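# Twelve desks and a toothbrush: talking to Renata Ibarra about the work floor at Prandus

I got there at 7, shift hadn't started. Renata Ibarra was already in, coffee in one hand, a list of broken straps in the other. She runs the floor at Prandus, the outfit that records hand work for companies trying to automate kitting and light packing. Before that she spent 15 years at Nilthorpe, packing personal care sets. Boxes, caddies, brushes, refills. Same objects, she says, different job.

"At Nilthorpe I put the brush in the box. Now I put the brush in the box and somebody wants to know how I did it."

She laughed at that but not for long.

Some background, quickly. Nilthorpe is now a customer. They want arms on two of their packing lines, and the arms need to learn from people. So 12 of the packers moved over to Prandus last July on loan, same hourly rate, and most have stayed. They work with a gripper in each hand instead of their fingers, doing the tasks over and over at small tables. The recordings go to the engineers. The engineers come back and ask for more.

First question I had was the obvious one. Does it feel like training your replacement?

"Yes," she said. Then – long pause – "I don't dress it up for them. I tell people in the first hour. If they want to go back to the line they go back, I sign the form, no hard feelings. Two went back."

And the rest?

"The rest were tired of the line."

Patricio Cabral is one of the rest. Twenty-seven years old, four of them on nights at Nilthorpe. I caught him on his break, by the vending machine, eating crackers. He talks fast.

"On the line you had a number. The number was on a screen over your head, green or red. Here they don't want fast. First week I was going like crazy and the guy says slow down, we can't use any of that. I never got told to slow down in my life."

What's hard about it, then?

"Your hands are stupid again. You know how to pick up a toothbrush, right? You never think about it. Then you've got these things on and it rolls away from you and you feel like a two year old."
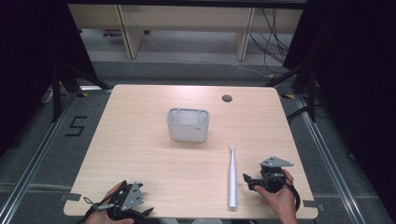

He said the round handles were the worst for the first month, and that he got good at them by coming in from the side and low, with one gripper only, keeping the other one out of the way. He showed a couple of the newer people. Then an engineer asked him to write it down and it became a page in the handbook. His name isn't on the page. I asked if that bugged him.

"A little. Yeah. Put that in."

Renata brought the same thing up later without me asking. She's been pushing for pay that goes with it – if a packer works out a way of doing the task and it ends up in the handbook, there should be a bonus. Prandus has said it will look at it. She's heard "look at it" before, so she has it on the agenda every month until it's a yes or a no.

The other fight was wrists. Holding a gripper all day is not like holding a box. People were going home sore, and at the start there was no limit on how long you could stay on a table. Now it's 15 minutes off after every block, and you swap tasks after lunch. She got that through by timing it herself with a kitchen timer and showing the manager that the late takes were getting thrown out anyway.

"They listened when it was their recordings. Fine. I'll use what works."

And back at Nilthorpe? One line has its arm in now. It came from Grusar, the integrator, and it handles the easy set, the one with nothing loose in it. Three packers used to stand there. One of them minds the arm now, the other two got moved to returns. Nobody was let go, she says, but nobody was hired either when people left over the winter, and she thinks its important to say both.

The trainig for minding the arm is done out of the Huenchumán building across the road, two mornings. Patricio has done it. He could go back tomorrow as an operator, slightly better money. He hasn't decided.

"The arm drops stuff the same way I dropped stuff. I watched it and I thought, I know what you did wrong there. So maybe I'd be good at it. But then it's one person standing there on his own all night. Used to be you had somebody to talk to."

I asked Renata if she'd go back. She was already looking past me at the clock, people coming in, somebody asking where the spare straps were.

"To do what?" she said. "My spot's the one with the arm in it."

Then she went to find the straps.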